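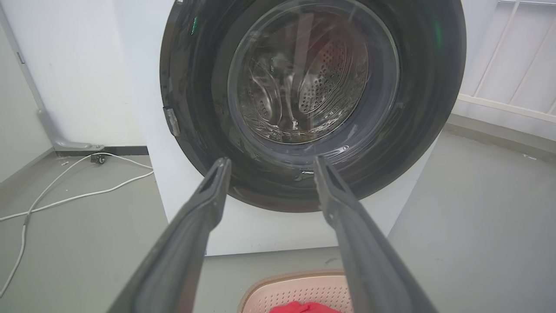

The laundry room on the ground floor is open again, and I know quite a few of you have been waiting to hear it, judging by the notes pushed under my door over the holidays (all of them polite, thank you, even the one in red ink). The front loader is in its place against the wall, and the sign-up sheet is back on its hook by the light switch, starting with the week of February 2, 2015.

For those of you who moved into Tuhiwai House in the fall and have only ever known the old top loader, a few words on living with this kind of machine, because it does ask for slightly different habits.

Please go easy on the soap. I grew up with a mother who poured it in until the suds reached the lid, and it took me years to unlearn that, but a front loader uses so little water that a heaping cup will leave your towels stiff and your socks smelling of perfume for a month. 2 tablespoons is plenty for an ordinary load. We keep a box of Zikarer powder on the shelf for anyone who runs out, and all I ask is that you drop something in the jar when you use it.

Don't pack the drum to the top, either. Clothes need room to tumble, and if you can lay your hand flat over the pile you have it right. Comforters and the big wool blankets should still go to Sarnis on the corner, who have the large machines and will fold for you if you ask nicely.

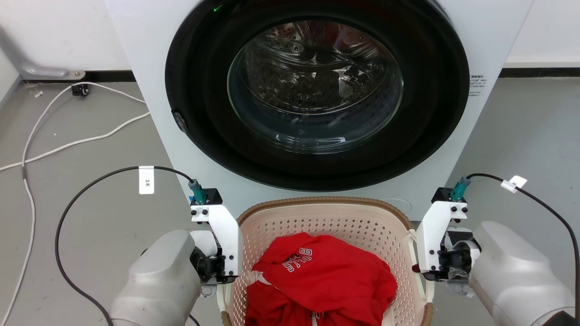
When you've finished, look inside for stray socks, run a dry cloth around the rubber where the water likes to sit, and leave the door open a hand's width so the drum can air out. It makes such a difference to the smell! I also clean the filter on the first of each month, and you would be amazed at what I find in there. So far this winter it has been hairpins, a baby's mitten, a Canadian dime and what I believe was once a cough drop. Check your pockets, please, and the children's pockets twice.

The hours are the same as before, with the last load in by nine in the evening, as the Cidar family's bedroom is right overhead and the spin cycle does carry. If you need a late wash because of a shift or a sick child, come and talk to me and we'll work something out.

I still have a basket of 23 single socks from last year and one very nice gray cardigan with a missing button. They'll stay on my landing until April, and after that they go to the church sale. I'm in apartment 6, and the kettle is usually on.

Ginette Renaud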